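Office Coordinator, Part Time
Trestham Community Music School

Trestham is looking for an office coordinator to run the front office at our Koo Street building. The school teaches piano, strings, woodwinds and voice to children and adults. Lessons run in the afternoons and early evenings during the school year, with a shorter program in the summer.

The position is 18 hours a week, afternoons only. It is a permanent job with paid holidays and sick time. The coordinator reports to the school manager, Ok-hee Yoon, and works closely with Kiran Bansal, who sets the lesson schedule.

What the job involves

Most of the work is enrollment and scheduling. You will answer the phone and the school email, register new students, take payments, and let families know when a teacher is out. You will keep the room calendar up to date and post changes outside the studios before lessons start. At the start of each term you will send out invoices, and in the weeks after that you will follow up on the ones that have not been paid.

You will also look after instrument rentals. We rent violins, violas, cellos and clarinets by the term. Each rental has a signed form and a deposit of $125. The coordinator checks instruments in and out, notes any damage, and sets aside the ones that need to go to the repair shop.

The school holds 2 recitals a year, one in winter and one in May. The coordinator collects the program information from teachers, prints the programs, and works at the door on recital evenings. These hours are paid and are on top of the regular schedule.

The office is small and has a light wood-grain desk. It is on the ground floor next to the waiting area, and families stop in often, so expect to be interrupted. 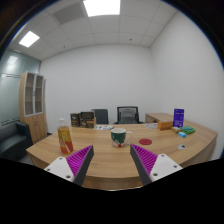
Page last changed: October 2023

What we are looking for

You should have worked in an office, a school, a clinic or a similar place where you dealt with the public. You should be comfortable with spreadsheets and email and be able to learn our enrollment software, Jallosus, in your first few weeks. Training is provided by Hwa-young Na, who held this position before moving to our adult program.

You do not need to play an instrument or read music. Korean or Spanish is helpful. You must be able to lift a cello in its case and carry music stands up one flight of stairs.

An offer of employment depends on a background check, as with everyone who works in the building. The school pays for this.

Benefits

Staff members may take one weekly lesson at no charge during the school year if a teacher has an opening. Children of staff receive half off tuition for group classes. Parking is free in the lot behind the building.

How to apply

Send a resume and a short cover letter to the hiring desk at Trestham, 858 Koo Street. You may also leave them at the front office during lesson hours. Please include the names of two people who have supervised your work. We will not contact them before we have spoken with you.

Applications are read as they arrive, and the position stays open until it is filled. Interviews are held at the school with Ok-hee Yoon and Magnus Dow, our director. Applicants who are not selected will be told by email.

Questions about the hours or duties can be left for Ok-hee Yoon at the front office.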